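Home | About | Projects | Join Us | Contact

Come drive our robot arm (paid, part time)

Hi! I run the teaching sessions at Keswood, a small robotics shop in Vestham, and I'm looking for 5 people who'd like to spend part of February steering a robot arm by remote control. You don't need a degree, you don't need to code, and you don't need to have touched a robot before. If you've ever gotten weirdly absorbed in parallel parking or a claw machine, keep reading.

The project is called Clarnia. We're trying to get an arm to follow plain spoken or typed requests, things like "put the yellow heart next to the red star," and the way we teach it is by having a person do the job over and over while we record every move. That person would be you! You sit at the desk with a hand controller, the arm copies what your hand does, and you nudge plastic blocks across a board with the tip of a rod. There's no gripper on this one, so everything is pushing. Pushing is harder than it sounds (a cylinder loves to wander off sideways) and I still mess it up on a regular basis.

We have stars, hearts, cubes, cylinders and triangles to work with. Some rounds are tidy, like getting a few blocks into a line, and some are just "move the blue cube away from everything else." You'll get the request on a screen, do it, say in your own words what you did, and go on to the next one. Short breaks whenever you want them. 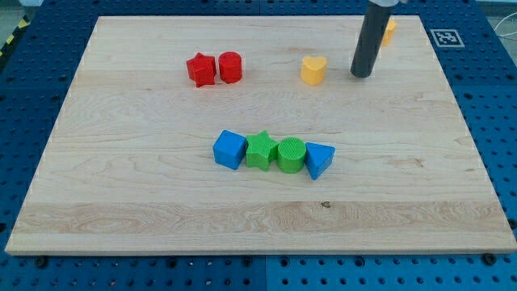

What you'd be signing up for

Sessions run 2 hours, mornings from 9 a.m. or afternoons from 1 p.m., and I'd like each person to come in for at least 5 of them so you have time to get good. Pay is $38 a session for the first one, which is training, and $33 an hour after that. Parking behind the Rojanasak building is free, and the coffee is decent.

Who I'm hoping to hear from

Anyone 18 or over who can tell red from green without trouble (the requests go by color a lot) and can sit fairly still for a stretch. Left-handed people, please apply, I'd love more of you. Patience matters more to me than speed. I don't want perfect runs either, so if you bump the wrong block and fix it, we keep that.

How to apply

Send me a few lines through the contact page with "Clarnia driver" in the subject. Tell me which times suit you and one thing you're good at doing with your hands, whether that's knitting, icing cakes or fixing bikes. No résumé needed. I'll write back to everybody, and if it looks like a fit I'll have you over for a quick try at the controller before you decide.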